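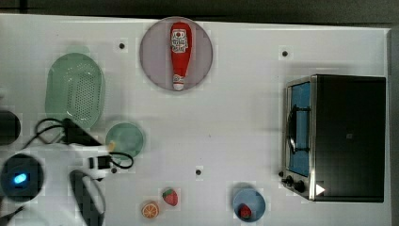

Packing the Kitchen Box for a Mountain Weekend

The cabins at Bendcombe have a two-burner stove, a sink and one drawer of knives. Bring everything else. A single lidded box is enough for four people over a long weekend of zip lining, hiking or rafting.

Put heavy items in first. The skillet goes on the bottom with a dish towel folded over it, then the saucepan with the mugs inside. Stand oil and vinegar upright in a corner and stuff socks around them. If a bottle has a flip cap, unscrew it, lay a square of plastic wrap over the neck and screw it back on. Snug lids have been known to leak on the climb, and syrup is worse than oil.

Open bags of chips and coffee before you leave the valley and let a little air out, then clip them shut.

Water boils at a lower temperature up here, so pasta needs longer. Start tasting it when the package says it should be done, and expect a few more minutes. Dried beans are not worth trying. Soak them at home and cook them there, or bring cans.

Freeze two water bottles flat and lay them on top of the meat in the cooler. Drain the meltwater in the evening. Keep the lunch things in a separate small bag so the cooler stays closed until supper.

Breakfast before an early tour
Make it the night before. Hard-boiled eggs, rolls and cheese can be eaten in the car. Cyrill Fuchs sent in his method for burritos: fill and roll them at home, wrap each one in foil, freeze them, and warm them in a covered skillet over low heat for around 10 minutes, turning twice. Take the foil off first if your skillet has a nonstick coating.

Go easy on coffee if you will be in a harness all morning. The restroom is at the bottom of the hill.
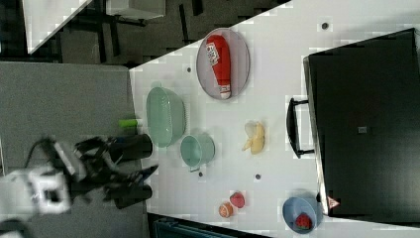 Bendcombe Guest Notes, No. 100
28 October 2018

Cleaning up without much hot water

The water heater in the upper cabins is small. Wipe greasy pans with a paper towel while they are still warm and put the towel in the trash, not the stove. Wash glasses first, then plates, then pans. One basin of hot water will do the lot if you go in that order. Rinse cold.

Burned oatmeal: cover with water, add a spoonful of baking soda, bring to a simmer and leave it until you get back in the afternoon.

Cutting boards should dry standing on edge. Johanna Moser asks that guests in Strebel cabin please not dry them on top of the wall heater. Two have split this October.

All food, dish soap and trash goes indoors or in the bear locker at night. This includes the cooler, even if it is empty. The locker latch sticks in cold weather. Lift the door slightly and push.

Lost and found: one blue thermos, one lid to a stockpot. Ask for Everett at the desk.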